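**Ticket: parcels marked "delivered" in Sadeo before the van has reached the address**
Opened by: Zemside depot office
Status: closed, with one follow-up open
Priority: 2

**Fault as reported**

Customers on the Whitlock round are getting the "your parcel has been delivered" text while the parcel is still on the van. The office took a run of calls on it last week and has started ringing drivers to check, which takes up the morning. Other rounds are not affected, or have not complained.

The depot first put this down to drivers pressing "complete" early to save time at the door. I asked them to hold off on any talks with drivers until the logs had been read.

**Set-up**

- Sadeo route planner, office version, on the shared PC in dispatch
- Sadeo driver app on the company handsets
- Trosto gateway, which sends the texts
- The Whitlock round leaves by the motorway and has a long first leg with no stops on it

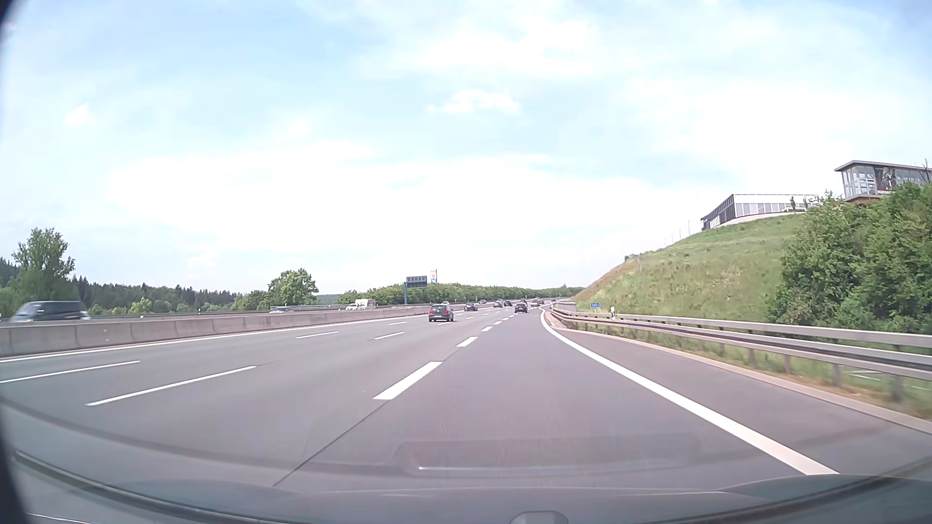
*Jarosław Dudek*

**Log, Dec 28, 2021**

**08:40** Pulled the event export for the Whitlock handset. The file has 3,000 rows, which is the export limit, so the older part of November is missing. Enough left to work with.

**09:05** Every early "delivered" event has the source set to AUTO. A driver pressing the button gives MANUAL. So the drivers were not pressing anything early, and I have told the office so.

**09:20** AUTO events come from the arrival zone. When the handset enters the circle round an address and stays in it for the set time, the stop is closed without a press. This is meant for lockers and trade counters only. It should be off for house deliveries.

**09:35** Checked the round settings in the office version. Auto-close is shown as off. Checked the same round in the driver app. Auto-close is on. The two do not agree.

**09:50** Forced a sync from the office side. App still shows it as on. Signed the handset out and in again, no change.

**10:15** Compared with a round that works. There the arrival zone is 20 metres. On Whitlock it is 400 metres, so the van can be two streets away, held up at a junction, and count as arrived.

**10:30** Asked dispatch when the zone was changed. It was widened by hand in November, when the handsets kept losing signal by the trading estate and the locker stops would not close. It was put back in the office version afterwards, but the app never picked that up.

**10:55** Found the likely cause. The round was copied under a new name in November and the old one was archived. The handset is still tied to the archived copy. Edits in the office go to the live copy, and the app never sees them.

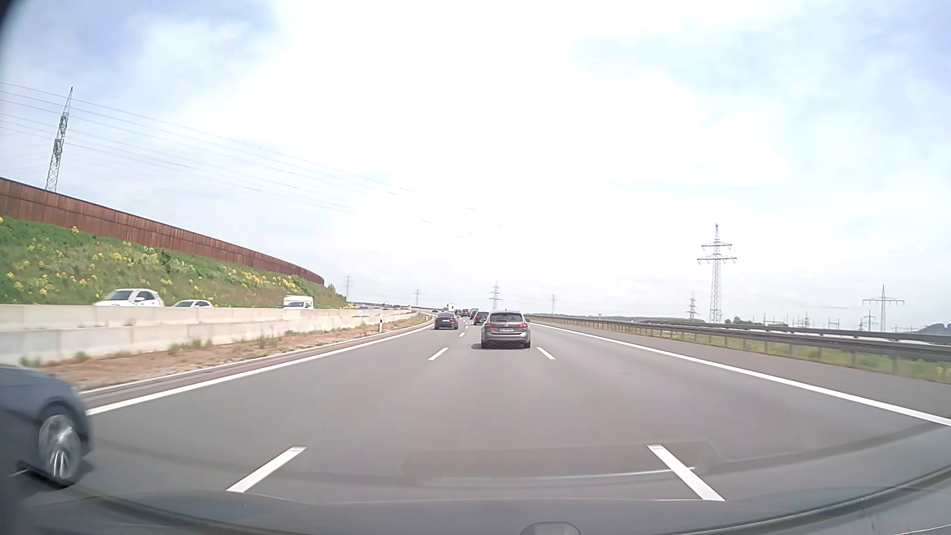
**11:10** Deleted the link between the handset and the archived round, then added the live round from the depot menu. You have to close the app fully before doing this. If it is only sent to the background, the old link comes back on the next start.

**11:20** App now shows auto-close off and the zone at 20 metres. Matches the office.

**11:45** Test with a dummy address on the depot's own road. Drove the van past twice and parked outside for five minutes. No AUTO event and no text. Pressed "complete" and the text came through Trosto straight away. That side was never at fault – it only sends what it is given.

**13:30** Live check with the afternoon round. First four stops all closed as MANUAL, with times that fit the driver's own sheet.

**14:10** Looked for other handsets tied to archived rounds. One more, the spare kept in the dispatch drawer. Fixed the same way and relabelled.

**Fix, for anyone searching later**

1. Close the driver app fully on the handset.
2. In the office version, open Devices, pick the handset and remove any round shown in grey.
3. Open the app and add the round again from the depot menu.
4. Check auto-close and the zone size in the app itself. The office screen shows only the live copy.

**Not fixed**

The locker stops by the trading estate may start failing to close again with the smaller zone. Drivers should press "complete" by hand there for now. The zone can be set per stop, and I would sooner do that than widen the whole round a second time.

Archiving a round that still has a handset tied to it gives no warning. Raised with Sadeo support, waiting for a reply. Until then, please check Devices before archiving anything.

**15:05** Office confirms no further calls since the change. Closing this one. The locker stops have their own ticket.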